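Traltine Play Library
Toy and Surface Inspection -- Block Sets and Work Boards
Checked by: Oleksandra Melnychuk
Second check: Yurii Kobzar
Period: July
Room: Clakton, back room

Mark each line OK, FIX or OUT. Write a comment for anything that isn't OK. Items marked OUT go in the gray bin by the sink and don't go back on the shelf until both checkers have signed.

1. Shape blocks, plastic

1.1 Edges and points free of chips -- OK
Star points are the first place to look. Run a thumb around each one. One star in the spare box had a rough point last time and was thrown away.

1.2 No cracks or open seams -- OK
Press the flat faces of the cubes and prisms. A cracked one clicks.

1.3 Ridged faces clean -- FIX
Dried paint in the grooves of two spare stars. A soft toothbrush and dish soap takes it out. Don't use the scouring pad, it leaves scratches that hold more dirt.

1.4 Color even, no flaking or sticky spots -- OK

1.5 Size check -- OK
All blocks tried in the small parts tester and none of them fit inside. Do this again whenever new blocks are added, even if they come from the same supplier.

1.6 Cylinders stand upright without rocking -- OK
Maksym asked if this belongs on a safety list. It stays on. A cylinder that rocks has usually been warped in the hot wash, and the warped ones crack later.

2. Wooden board

2.1 Surface smooth, no splinters -- OK
Checked with a cotton cloth along the grain and then across it. The cloth didn't catch.

2.2 Plank joints closed and level -- OK
Slide a fingernail over each joint. If the nail drops in, mark FIX and call Hryhorii Palamarchuk, extension 857.

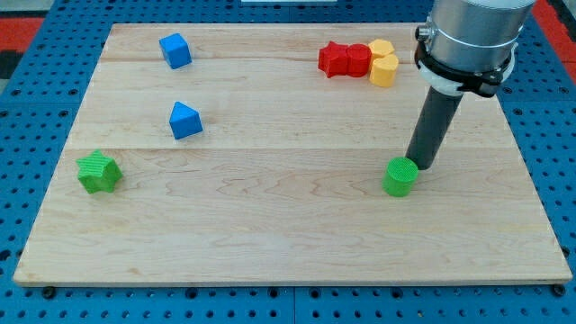
If a joint has opened, leave the board out of use until the glue has had 21 hours under clamps. The label says less, but the last repair was rushed and had to be done over.

2.3 Front edge and corners -- FIX
A bit sharp at one corner. Sand lightly with fine paper and wipe down before the next session.

2.4 Board lies flat -- OK
Push down on all 4 corners. No movement.

2.5 Finish -- OK
Oil only, from the Ostapchuk tin. No varnish on anything the under-threes use.

3. Pegboard table

3.1 Holes clear -- FIX
Crumbs and a bit of modeling clay in the holes near the wall. Vacuum with the narrow nozzle first, then wipe. Wiping first only pushes it down.

3.2 No finger traps -- OK
Holes tested with the finger probe.

3.3 Table steady -- OK
One leg screw was loose and has been tightened. Look at it again next month.

4. Cleaning and storage

4.1 Blocks washed after the last session -- OK
Warm water, mild soap, then about 20 minutes on the rack. They go in the tub dry or not at all.

4.2 Tub lid has air holes and no latch -- OK

4.3 Cleaner stored out of reach -- FIX
The Vura spray was on the window sill again. It belongs in the top cupboard, locked.

Follow-up
2.3 and 3.1 are for Vsevolod Pylypenko, before the morning group. 1.3 and 4.3 were dealt with during the check. Yurii will sign the second column once the corner is sanded.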